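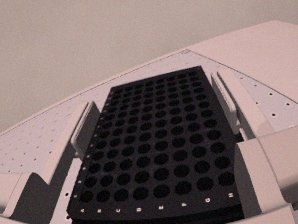

# Drellirier

Drellirier is a plate-moving bench that lives mostly in simulation, and will live on a real table in the Ferano workshop as soon as we finish the frame. This repository holds the simulated bench, the episodes recorded on it, and the scripts for replaying them. If you have ever wanted a robot arm to pick up a 96-well plate and put it somewhere else without making a mess, come on in!

The build started as a Thursday evening thing. We wanted to work out the reaches and the gripper fingers before cutting any more metal, and the simulator got so good to work with that it grew into a project of its own. Everything in the current release comes from the simulator. Real recordings will get their own folder and their own card.

## What's in the release

- `scenes/` has the bench: table, board, both arms, plate holders, and the two plates
- `episodes/` has some 60 pick-and-place runs, each one a folder
- `replay/` has the viewer and the export script
- `notes/` is the workshop log, typed up with most of the swearing removed

Each episode folder contains the joint positions for both arms, the gripper opening, the pose of each plate, and the rendered camera views. Poses are in meters and radians, with the board as the reference. The early version used the table as the reference and we kept tripping over it every time somebody nudged the board, so please don't mix files from the `old-table` branch with these.
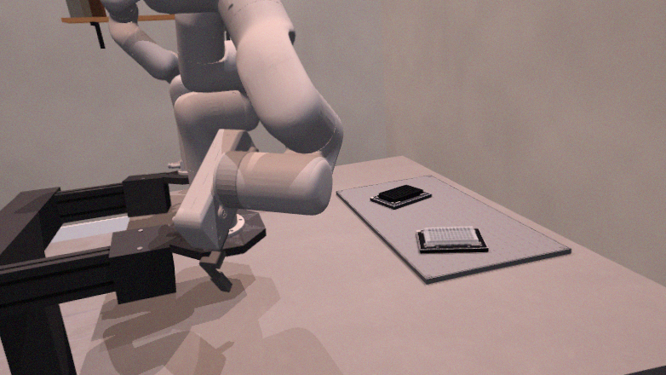 **Card and scene notes by Roxana Bermúdez** | episodes recorded with Tanveer Jafri | updated in December

## The bench

Two white arms share the table. Only one of them handles plates in this release. The other stays in the scene so that its volume counts in the collision check, and its joints are logged like any others even when the numbers hardly change.

There's a black plate and a white plate, and they are separate models with separate contact settings. We gave the black one a lot more attention, as it's the one in the pick task. The lettering on its rim, A through H, is a texture and has no effect on contact. It is very handy for checking which way around the plate is, though, and I wish I'd added it months earlier.

Holders can be moved anywhere on the board. Their positions come from `layout.yaml`, and a small random rotation gets added at the start of every episode unless you turn it off:

```
layout:
 jitter: false
 reference: board
```

Leave jitter on for training anything. With it off, a policy learns one spot on the board beautifully and then falls apart on the real thing — we've been there, it was a long evening.

## Gripper fingers

This is the part I get most excited about. The fingers are flat bars with a pad on the inner side, and the plate is held by its sides. Our first shape was a plain bar. In simulation it would hold a plate fine until the wrist turned, and then the plate would pivot slowly like a door. Adding the pads fixed most of that. Rizwan Mengal drew the shape we use now in one sitting, and it has survived every change since.

Pad friction is in `scenes/fingers.yaml`. It's a guess. It is a decent guess, compared against a printed pad and a kitchen scale, but if you print your own fingers you should measure yours and change the number. The squeeze force is in the same file, and 11 newtons is the default. Go much higher and the simulated plate starts to shiver in the grip, which looks hilarious and ruins the pose log.

## Running it

You need Python and a machine that can render without complaining. A laptop is enough for replay. Recording new episodes goes a lot better on a desktop.

```
pip install -r requirements.txt
python replay/view.py episodes/pick_black
python replay/export.py episodes/pick_black --views all
```

The viewer opens on the first episode in the folder. Space pauses, the arrow keys step, and `v` cycles through the cameras. There's a close camera looking along the plate, one at table level, and a high wide one that bends the floor tiles quite a lot near the edges. The bend is lens distortion and it's on purpose. The undistorted parameters are saved next to it, under `camera/wide_flat`, for anyone who prefers straight lines.

If replay starts with an arm folded into the table, your joint order is off. Run `replay/check_order.py` and paste in what it prints.

## Placing and the holder corners

The placing half of the task was much harder than the picking half. A plate that's a hair off will sit on the lip of a holder and look seated from most cameras. We score a place as good only when all the corners are down and the gripper has opened and backed away, and the score is computed from the poses. Don't score from the renders.
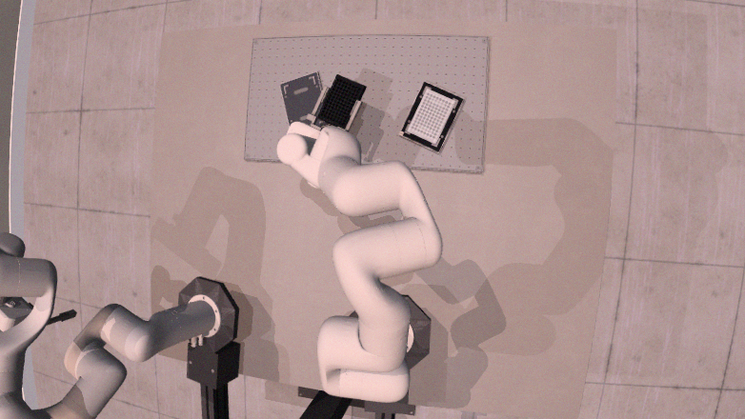
Maham Butt: Could the release include the failed places too? I'm building a smaller version with one arm, and the bad ones would teach me more about my fingers than the clean runs do. I'd also love a slower approach over the holder, mine always comes in too fast and bumps the edge.

They're in now, Maham, under `episodes/place_failed`, and thank you for asking! Approach speed is the `descend` value in the task file. Try 5 millimeters per second for the last bit and work up from there.

## Known problems

- Shadows are softer than anything we get under the workshop lights. Models trained on the renders alone will probably notice.
- The wells have no liquid in them. Nothing spills, so nothing here tells you whether a motion is gentle enough for a full plate.
- Grain differs between cameras. I haven't sorted out why.
- `export.py` writes over its own output folder without asking. Sorry. A fix is on the Yeh branch, where Mamta Kandpal is rewriting the exporter.
- Cable drag isn't modeled.

## Using and adding to it

Code and episodes are free to use, change, and share with credit to the Drellirier bench at Ferano. If you add episodes, keep the folder layout, include your `layout.yaml` and `fingers.yaml`, and write a line or two about what you changed. Odd plates are welcome. So are different fingers, and if you've built the whole thing out of scrap in your garage we really want to see it.

Open an issue for bugs. For anything chattier, we're on the workshop channel most evenings, and Tanveer usually answers first.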